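Bin and Shelf Notes for the Parts Handling Project

Flosley Robotics Club, workshop tips page. Compiled by Nisha Rathore. Corrections go in the orange book beside the sign-in sheet.

These notes cover the storage side of the parts handling project: bins, liners, shelving, floor and lighting. Code and calibration are covered in the Nigam handbook, which every new member receives. Most of what follows applies equally well to a home garage or a sewing room.

Lining a bin

A bare plastic bin is a poor surface for glossy moulded parts. They slide to the lowest corner when the bin is nudged and end up lying on top of one another. A sheet of flattened cardboard fixes most of this.

Cut the sheet from one panel of a shipping carton. Measure the inside of the bin at the base, not at the rim, as most bins taper. Take 2 mm off each side so that the sheet drops in without bowing. Round the corners with scissors, using a coin or a jar lid as a template.

Tape any existing folds flat with clear packing tape. Press the tape down with the back of a spoon. Lifted tape edges catch on fingertips, human or otherwise, and should be trimmed instead of pressed down a second time.

Replace the liner when it goes soft. Cardboard that has been damp never lies flat again and is not worth saving.

Laying out the parts

Lay curved shells side by side with their long axes more or less parallel. Leave a finger's width between them and the bin wall. A part that is hard against the wall can only be approached from one side, and the arm will usually choose the other.

Do not stack. If there are more parts than the bin will take in one layer, use a second bin.

Keep paper out of the bin during timed runs. Packing slips and count sheets belong on the clipboard.

Shelving and boxes

The yellow unit was chosen for its colour, which separates well from black parts and grey flooring. Any saturated colour that does not occur in the parts would serve. Gloss paint is easy to wipe down but produces highlights, and these move when the lights are changed. Matte enamel is the better choice for anyone painting a unit from scratch.

Boxes on the shelf should have their labels facing out and their hand holes uncovered. Stick the label near the bottom edge of the face. A label placed over a fold will peel.

Position the bin so that there is clear floor between it and the shelf. Students tend to push the bin in close to shorten the reach, then find there is no room for the wrist to turn.
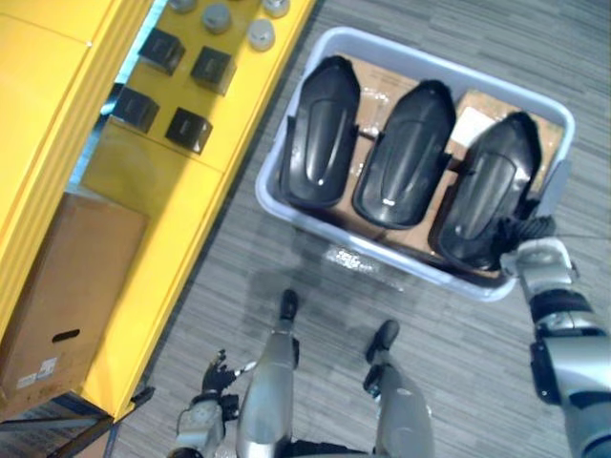
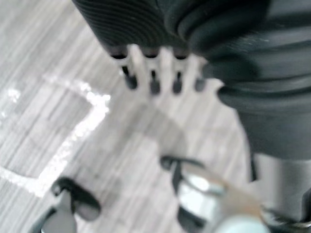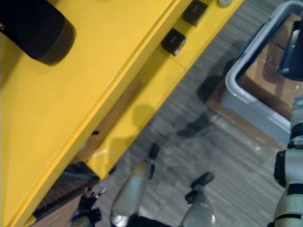
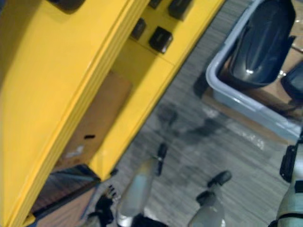
Floor marks should be made with masking tape and renewed at the start of each term. Mark two adjacent corners of the bin and no more. Four corners look tidier, but a bin with any warp in it will never meet all of them, and members waste time trying. Write the bin letter on the tape with a permanent marker before sticking it down. Writing on tape that is already on carpet leaves ink in the pile.

To lift old tape from carpet, warm it with a hair dryer on low and pull back slowly at a flat angle. Remaining adhesive comes up with a cloth dampened with isopropyl alcohol. Test a hidden patch first and open a window.

Lighting

Use the ceiling lights only. Desk lamps throw hard shadows across the working area, and a hard shadow next to a black part is easily taken for more of the part. If the room has a window, draw the blind for the whole session. Half-drawn blinds are worse than open ones, as the edge of the light moves during the afternoon.

Where glare on a part is a persistent problem, a sheet of baking parchment taped over the light diffuser frame was tried at Prurnetti and worked acceptably with LED panels. Do not do this with halogen fittings or anything else that runs hot.

Cleaning

Moulded parts pick up skin oil quickly. Wipe them with a microfibre cloth and a drop of dish soap in lukewarm water, then dry them with a second cloth. Paper towel leaves lint and will dull a gloss finish over time. Window cleaner containing ammonia should not be used on plastic of unknown type.

Bins can be washed in a laundry sink with the liner removed. Dry them upside down on a rack overnight.

Vacuum the carpet before the session, not after it. Lint settles between sessions regardless, and short threads wind themselves into joints. Check around the fingers with a torch and remove any thread with blunt tweezers, power off.

Fingertips and pads

Rubber pads harden with age. The test used by the club is simple: press a thumbnail into the pad and release. If the mark is still there after a slow count of five, the pad is due for replacement. Old pads can often be revived once with 400 grit paper, used dry and with light pressure. Wipe off the dust before the next run. After that, replace them.

Store spare pads flat in a closed tin, away from the heater. Elastic bands around the tin will perish and stick to it, so use string or a strip of fabric.

Session order

Tuesday sessions run in the following order. Two members are required for any run with the arms powered.

First member checks floor tape, liner and blind.
Second member checks fingertips, then clears loose cloth, cables and jackets from the reach area.
Parts are laid out and counted onto the sheet.
Power on, with both members behind the line.
Run. The first member calls the stop if a part slips over the rim.
Power off before anyone reaches into the bin — this includes straightening a part that has only rolled a little.

Teams preparing for the Raton round should practise with the bin at a slight angle to the shelf as well as square to it. The round allows organisers to place the bin, and square placement should not be assumed. Practise also with one part turned end for end.

Supplies running low

Clear packing tape, wide. Masking tape. Microfibre cloths, any colour except black. Flat cartons in good condition are always welcome and may be left inside the door before 6 pm. Remove staples first, and please do not leave cartons that have held food.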